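Runon (training method)

Runon is a way of teaching a robot hand to reach for furniture in simulation before it ever gets near the real stuff. I'm Calum McIver, and I help keep this page going, so forgive the chatty tone! Miroslava Shevchuk and Braulio Tlapale came up with it at Onyshchenko, and the idea is pretty simple: practice in 565 made-up rooms, then hold back 11 the robot hasn't met. Our first policy managed 2 of those. The current one gets 10, and I'm still grinning about it. 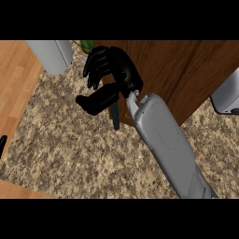

A simulated room with the black hand in front of a wooden cabinet.

See also: Vovent, the simulator we use.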